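Skosska packing room, working group on the arm
Minutes, April 8, 2025

Present: Kanini Rashidi (chair), Lok-yiu Hsu, Godfrey Mosoti, Lise Lavoie (minutes)
Apologies: Halima Mwaipopo

1. Minutes of the last meeting
Accepted, with one fix. Godfrey did not "welcome" the arm trial. He said he would wait and see. Lise to correct.

2. Simulation runs from Hirska
Lok-yiu put three stills from the simulation on the screen.
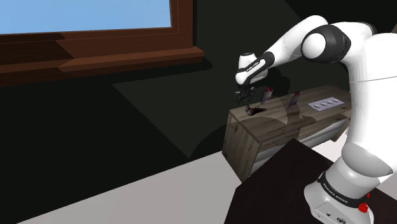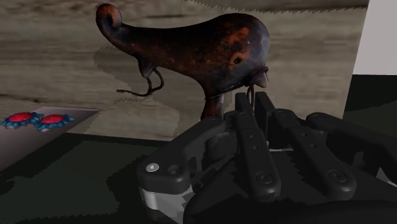
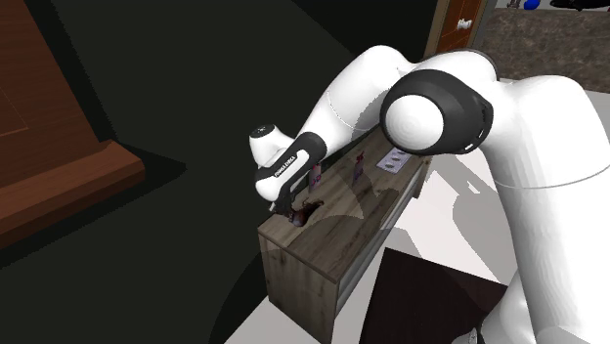 Stills from the pick-up task, all computer-rendered.

Lok-yiu reported that Hirska ran the task 87 times and calls the result "ready for the floor." Godfrey asked who decides what counts as a good pick. Lok-yiu said Hirska does. Godfrey asked for that to be written down.

Kanini asked how many of the runs had a person working at the same bench. None did. She said our packers reach across each other all day and she does not see how a run with no people in it tells us much about a shift with four of them. Lok-yiu agreed it was a gap but said you have to start somewhere. Lise said the start seems to be the part that is easy to sell.

Lok-yiu to ask Hirska for the full list of failed picks, with reasons. We asked for this in November and got a brochure.

3. Staffing
The Pant site has had its arm in use for 16 weeks. Management's note says no jobs were lost there. Godfrey has spoken to people at Pant and says two packers left and were not replaced, so it depends what you call lost. The ones still there spend much of the shift setting items out for the arm and clearing up after missed picks. They are on the same pay grade with a new job title.

Kanini said she had been told the arm would take over "the boring part." She asked which part that was. She likes packing, and would not enjoy standing next to a machine waiting for it to get stuck. There was a long discussion of this, not all of it minuted.

Lok-yiu said wrist and shoulder complaints are real and the arm could help with those. Agreed. Lise said a lower bench and proper breaks could help too, and both were turned down last year as too costly.

4. Targets
The draft plan raises the hourly target as soon as the arm is switched on. Godfrey objected. Nearly everyone in the room objected. Kanini will write to Emel, as owner of the plan, asking that targets stay as they are until the trial has been reviewed with packers present.

5. Halima's written question
Read out by Lise: "If it stops in the middle of a shift, do we make up the numbers by hand?" No answer in the plan. Added to Kanini's letter.

6. Any other business
The stockroom door still sticks. Godfrey has reported it again.

Actions
Lok-yiu: failed picks list from Hirska
Kanini: letter to Emel, items 4 and 5
Godfrey: ask Pant whether two of their packers can come to the next meeting
Lise: correct last minutes, send these to Halima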